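From: Meinrad Tanner
To: tristatholm-props
Subject: Re: [props] Colour names in the tabletop list

Shu-fen Poon wrote:
> Item 118 is down as "block, red" and item 413 as
> "block, orange". Are they two blocks or one entered
> twice? Same question for the pan and the bowl.

One block, entered twice. I'd keep 118, change the colour to red-orange and delete 413. The green block stays as it is.

For dark round items, use "pan" only where the list already has a pan. The yellow measuring cup needs its red handle in the entry, or it gets mixed up with the other cups. Tongs: "metal, silver" will do.

Table views, then a close one:

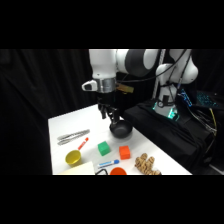
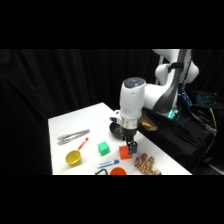
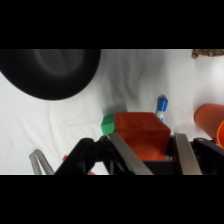 Adelmo, please hold the November labels until the colour column is fixed. Item 663 still has no storage bin against it. I have it in bin 5 on my copy.

Meinrad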